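Can a machine fold my laundry yet, or should I keep pretending the chair is a closet?

Asked in Home & Gadgets by ottosocks

Moved to Naldale in January with a spouse, a baby and 200 burp cloths (I counted, it was a long night). Every spring somebody shows a robot that folds towels, and every spring I go back to folding towels. I have a Clitix vacuum that eats its own cord, so I'm not a complete beginner. Is there anything I can buy that will take a crumpled cloth and hand me back a square? Budget is $1000, sanity is less.

3 answers

Answer by Otakar Šimko (accepted)

Short version: no. Keep the chair.

Longer version. I do controls work for a living, and cloth is the thing that makes people in my line stare out of windows. A box has the same shape every time you meet it. A cloth has a different one each time you drop it, and half of its edges are hiding under the other half.

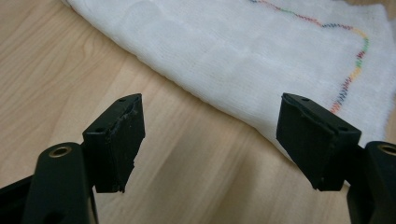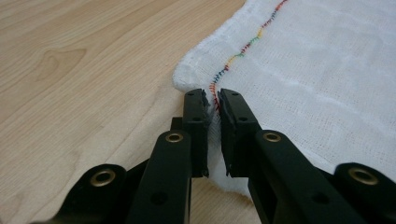
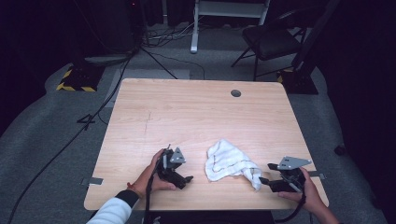
You, meanwhile, do this at 3 a.m. with a baby on one shoulder. You feel for a corner, you feel whether you've got one layer or two, you give it a shake. The shake is doing most of the work, and it's very hard to write down. A gripper closes and it has something. Is it one layer? Is it the hem, or a wrinkle that looks like a hem? Get that wrong and the rest of the fold is wrong too, only slower.

It's getting better. The current approach is to have people do the job many times over and let the software learn from that, and it copes with mess a lot better than the old way, where you told the arm where to go and the towel declined to be there. But "folds a towel in a demo" and "folds your towels while you're at work" are years apart, and I've stopped guessing how many.

What you can buy today for under $1000 is a bigger basket. Burp cloths don't need folding anyway. Ours went in a drawer in a heap and both kids can read.

Answer by Ľubomír Vlček

Disagree a little. At our shop (linen rental, we use a Stendeo folding line) flat sheets have been done by machine for ages. Somebody still has to find the corners and clip them in, so it's a machine for the easy half of the job. Ours cost more than my car and is about as long as two of them. It hates anything small - washcloths we fold by hand, all 3323 of them last month, and yes I have the sheet.

So the answer is yes if you have a loading dock.

Answer by lukac_fan

get the Lukáč one, my cousin has it, its great

Comments on this answer (2)

ottosocks: Isn't that an ironing board?

lukac_fan: it folds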